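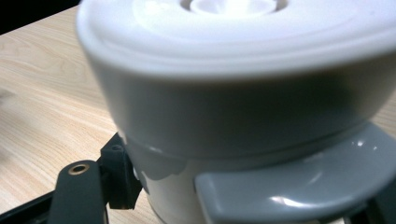 Rulluline Opens Household Handling Program and Invites Partner Sites to Record With Hand-Held Grippers

Mon 15 November

Rulluline today announced the opening of Tuvari, a program to gather examples of everyday handling tasks for use in training robot control software. Work has begun at the company's Marín workshop, and applications from partner sites will be accepted through the end of March.

Under the program, trained operators carry out ordinary tasks with a hand-held gripper tool fitted with a camera. The operator guides the tool by hand, closing and opening its fingers on handles, lids, tabs and containers, while the camera records each attempt from the position of the gripper. The recordings are then paired with the movement of the tool and passed to a learning system, which uses them to work out how a robot arm should approach similar objects.

The first group of tasks concerns items found on tables and counters at home. Large white plastic cylinders with lid-like rounded tops are among the objects now in use, including one with a wide gray tab at the side. Items of this type were chosen early because smooth, pale surfaces give a camera few marks to follow, and because a glossy part can look very different when the tool moves a short distance.

"We want the system to learn from people who know how to handle things," said Ainhoa Tejada, program director at Rulluline. "An operator makes small corrections all the time without thinking about them. Those corrections are the part we most need to record, and they are hard to write down as rules."

Each operator completes two days of instruction before contributing to the collection. Instruction covers the safe use of the tool, the order of a recording session, and the notes that must accompany every attempt. Operators are asked to work at a natural pace and to keep attempts in which a grasp slips or must be repeated. Such attempts are labeled and stored with the others.

The first phase of Tuvari calls for 400 hours of recorded work covering 54 tasks. Tasks are grouped by the kind of contact they require, such as pressing, lifting, turning or pulling, and each is to be recorded on different work surfaces and under different lighting. Close views, in which a single object takes up most of the picture, will be kept in the collection. According to the program's technical plan, these views matter most in the final moments before contact, when a robot can no longer see the whole of the object it is reaching for.

Virgilio Umali, who leads data review for the program, said that every session will be checked by a person before it is released for training.

"A reviewer looks at whether the task was the one assigned, whether the notes match the recording, and whether anything private has been captured," Umali said. "A session that does not pass is returned to the operator with a written explanation. It is slower than automatic checking, and we intend to keep it."

Partner sites may be workshops, technical schools, care residences or other places where household tasks are carried out on a regular basis. Rulluline will supply the tools, operator instruction and storage for recordings. Sites will be expected to provide a suitable table or counter, a named coordinator and a steady schedule of sessions. No recording may take place in a room where people have not given their consent in writing.

Operators will be paid by the hour and not by the number of attempts completed. The rate will be the same for all tasks and all sites.

Trials with a robot arm are planned for the second phase. These will compare software trained on the Marín recordings alone with software trained on recordings from all sites. Results will be published whether or not the wider collection leads to better performance. Iker Rivas, head of engineering, will oversee the trials.

Applications should include a short description of the site, the kinds of tasks carried out there and the name of the proposed coordinator. Selected sites will receive a visit from program staff before an agreement is signed.

About Rulluline

Rulluline develops control software and hand-held recording tools for robots that work with common objects. The company maintains its engineering and data review teams at Marín.

Media contact

Flynn Treloar
Communications Office, Rulluline

Partner site applications

Anselmo Aranda
Tuvari Program Office, Rulluline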